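Articles > Household Materials > Printed Table Coverings

Journal Issues Authors Search Sign in

We use cookies to remember your reading settings. Accept Manage

3. Pattern choice and visible wear

3.1 Background

Earlier surveys of household table coverings have dealt mostly with fiber content and washing. Pattern has been treated as a matter of taste. Our interest is in whether the printed design affects how long a covering is kept in use, and in particular whether branching plant designs hide creases and light stains better than plain or checked ones.

3.2 Sample

The questionnaire was sent to 3000 households in Bomcombe and Pumberg, and 1361 returned it with enough answers to be used. Of these, 300 agreed to a follow-up visit in August. Coverings in both paper and cloth were accepted, provided they had a printed design and a pale ground. Tree and leaf motifs in dark line on white, of the general type in Figure 2, were grouped together as "branching" whatever the species suggested by the drawing.
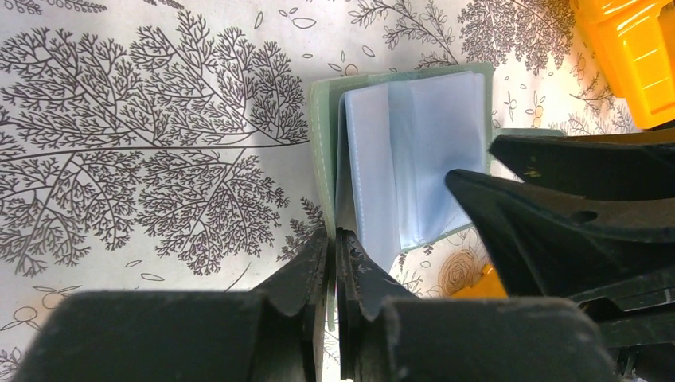
Figure 2. Line-drawn trees and small leaf outlines on a white ground.

Coverings that had been trimmed or joined were kept in the sample, but the join was left out when wear was scored. We used the Forsberg scale, which rates creasing and staining separately, and scored each covering in daylight and again under a desk lamp. The two scores were then averaged. Where a household owned more than one covering, only the one in most frequent use was scored.

3.3 Results

Owners of branching designs replaced their coverings less often than owners of plain ones. The difference was clear in Pumberg and weaker in Bomcombe, where many of the plain coverings were recent purchases from the Taltness market and had not had time to show much wear. Creasing scores hardly differed between groups. Staining scores did – small marks were missed by their owners more often where the printed lines were fine and close together, and less often in the open areas of white between motifs.

Checked designs fell between the two. Several owners said they lined up plates and mats with the checks and so noticed a mark sooner, a point we return to in Section 4.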